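Ticket 1917
Product: Keltolen wine cabinet, 40 bottle, single zone
Subject: Musty smell and flat reds, support says it's the corks
Opened: 16 July 2024
Status: Open, awaiting customer
Bought through: Rewi, Rulville branch

First message

I've had the cabinet since March. Until then I kept my bottles under the stairs, which everyone told me was a crime, and I never had a bad one that I can remember. Since the cabinet went in I have poured six bottles down the sink. They smell of wet cardboard and old cellar and there's no fruit left in them. All reds, three different producers, and two of them came from cases I'd already been drinking happily before the move.

I rang Rewi and was told it was cork taint and bad luck. I know what cork taint is. I'd accept it for one bottle, maybe two if I was in a generous mood. I'm not going to accept it for six when the one thing they have in common is your cabinet.

The display says the temperature is right. I don't put much faith in the display, for reasons I'll come to.

Please don't send me the leaflet about letting the wine breathe. 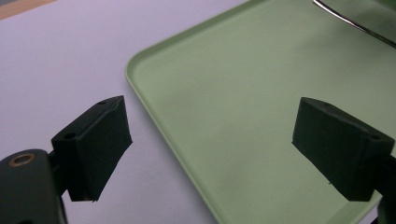 As for the display: it has shown the same number every time I've looked at it, including just after I left the door open while I loaded a whole case. Either the cabinet is a miracle of engineering or it is showing me the number I asked for instead of the number it's got. I'd like somebody to say which.

Reply from support

Thank you for getting in touch and sorry to hear about your wine. The display on this model shows the set temperature by default. To see the actual temperature, hold the down arrow until the figure flashes. We would also suggest checking the charcoal filter at the back of the cabinet, behind the top shelf. A filter that has been in place too long can let odours build up. Please also confirm that the Pluda app is connected, as this will allow us to read the cabinet's history.

Customer reply

So it does show me the number I asked for. It might be worth putting that in the manual, which says "current temperature" under the picture of the display.

I held down the arrow and it flashed a figure a little warmer than the set one. Fine, nothing I'd complain about. Then I put an ordinary kitchen thermometer in a glass of water on the middle shelf overnight and it agreed with the flashing figure near enough. I'm happy to drop the temperature side of it for now. A bit of warmth doesn't give you wet cardboard anyway.

The filter is another matter. I took it out and it smells exactly like the wine. I don't know whether the filter gave it to the wine, or the wine gave it to the filter, or both got it from something else in there. I'd be interested to hear how a smell gets through a sealed cork in four months. My brother-in-law says it can't. The man at Rewi says it can, though he'd just been trying to sell me a filter. 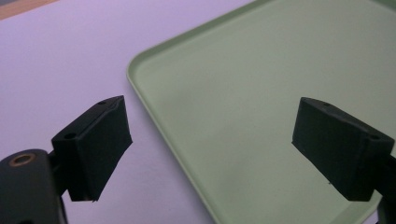 The pale green tray, with the lavender surface beside it.

The Pluda app connected once, asked me to rate it, and hasn't connected since. I deleted it and put it back twice. It finds the cabinet, spins for a while, then tells me to move closer. I was leaning on the cabinet at the time.

Reply from support

We have ordered a replacement filter at no charge. In the meantime, please try the following.

Switch the cabinet off and remove all bottles.
Wipe the inside with warm water and a little bicarbonate of soda. Do not use bleach or scented cleaner.
Take out the shelves and dry them separately.
Leave the door open for a day.
Check the drain hole at the bottom of the back wall for standing water.
Refit the shelves and run the cabinet with nothing in it before putting bottles back.

Customer reply

Done, in that order, under protest.

The drain hole was blocked. There was a plug of grey muck in it and a puddle behind the lowest shelf that I'd never have found without taking everything out. The shelf above it had black spots along the underside. I scrubbed it and the spots are lighter but they haven't gone. I'd call it mould. I expect you'd call it discolouration.

I'm not saying that settles it. A damp shelf would explain the smell in the cabinet and the state of the labels. It still doesn't explain a bottle that tastes wrong with a sound cork and a dry capsule, and at least one of mine was exactly that. I've kept the cork.
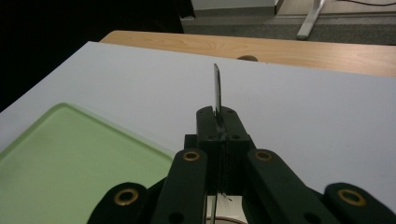 Leonie Ruawai: I'd separate the two problems before replacing anything. The blocked drain is ours and the shelf should be swapped, no argument there. With the wine, I'm not convinced either way. Musty air on the outside of the glass and round the rim can fool you when you pour, especially if the neck hasn't been wiped. Could you take two bottles from the same case, keep one in the cabinet and one under the stairs, then wipe both necks and get somebody else to pour them so you don't know which is which? If you pick out the cabinet one, I'll take it to the technical side with your name on it.

Customer reply

Well, that's the first sensible thing anyone has suggested. I had only ever tasted the suspect bottles knowing they were suspect, so I take the point, grudgingly.

I didn't have a matched pair left of the better stuff so I used a cheap red that I buy by the case. One has gone back into the cabinet and one is under the stairs with the hoover. I did wonder whether a short spell would show anything, and I doubt it will, so I'm leaving them for longer than you asked. 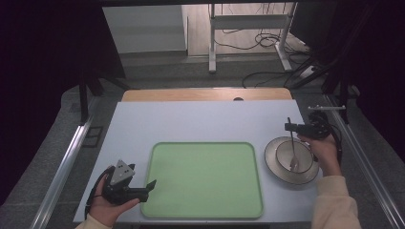

Meanwhile the new filter has arrived. It was the wrong size. The box says Keltolen on the outside and the part is for the bigger cabinet, so it rattles about in the housing and I've wedged it with a folded bit of card. If the next bottle tastes of cardboard I'll know where to look.

The app still tells me to move closer.

Internal note

Correct filter and one lower shelf on order. Manual wording on the display passed to the documents team. Pluda connection fault moved to its own ticket. Customer has been asked to hold on to the corks and not to open the test pair until we have spoken. No refund for the six bottles agreed at this stage, and customer has made it clear this is still wanted.

Customer reply

Yes, it is. Roughly what I paid for them is on the Rewi receipts, which I sent with my first message and which nobody has mentioned. Let me know when the shelf ships.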